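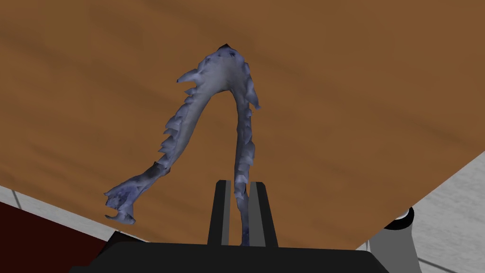 Fig. 1. Toothed jaw on wood-grain table top.

Livley Natural History Society, Collections Group
Minutes, December meeting, 7:00 p.m.
Chair: Rosine Texier

1. Previous minutes approved as circulated.

2. Storage. Achterberg quoted for 42 archival boxes. Chair to confirm inside dimensions before ordering.

3. Catalog. Over 200 records still lack a locality. Records without a field label will be entered as "unknown" and flagged.

4. Humidity. Prokell loggers in Bay 5 read high overnight. Move one unit away from the outside wall and compare.

5. Loans. Alleo request for fish material deferred pending insurance form.

Closed 8:20 p.m.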